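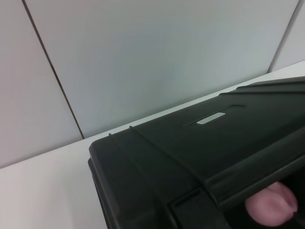

Old cases get a second go at Pavham's repair and packing day

2018-03-30

If you've got a hard plastic case sitting in the garage with nothing in it, Pavham would love to see it. The Tidine tool and case library has thrown open its back room for a packing day, and by mid-morning the benches were covered in lids, latches, foam offcuts and more odd socks than you'd think one suburb could own (they make terrific padding, by the way).

The idea is simple and rather lovely. People drop off the moulded cases that once held drills, sewing machines, projectors and goodness knows what else. The library cleans them, sorts out the hinges and clips, and fits them out to carry something new. Then they go on the shelf for anyone in town to borrow, the same way you'd borrow a ladder or a cake tin.

So far 426 cases have come through the door, and the library would like to reach 1,000 before next summer. It sounds like a lot until you see how quickly they go out again! School music groups take the long ones. Campers are after anything with a decent seal. The small black ones are the favourites with families, who fill them with travel games, first aid bits or a set of paints for the caravan.

Cleaning is the slow part. Grit gets down into the grooves and along the ribs on top, and a cloth won't shift it, so out come the old toothbrushes and a bucket of warm soapy water. Labels are left alone if they're metal and firmly stuck. Paper ones come off with a bit of cooking oil and some patience. After that each case sits open on the rack overnight, lid up, before anyone is allowed near it with foam.

Fitting out is where it gets fun. The Obeidat hardware store on the main street has been saving its packing foam for the library, and Celum, the upholstery workshop two doors along, sends over bags of felt and offcuts in every colour going. Beginners start by laying their things out on the table, drawing around them on butcher's paper and cutting the foam a touch small so it grips. One table spent most of the morning on a case for a set of ukulele tuners and came away thrilled with it.

There's room for plenty more people to join in, and you don't need to be handy. Sorting clips into jars is a perfectly good way to spend an hour, and the tea is hot.

Two more packing days are planned for April, both in the same back room, with the side gate open from nine. Each session runs for 3 hours and costs nothing. Bring a case if you have one, or a few things that need a home if you don't. Cases with cracked corners are welcome too, as long as the lid still closes, and loose handles can be fixed on the spot.

Borrowing is open to all Pavham residents with a library tag. The limit is 2 cases at a time for up to a fortnight, and you can ask at the counter for a longer loan over the school holidays. Please empty them before you bring them back. The lost property shelf is already full of marbles, guitar picks and one very nice torch.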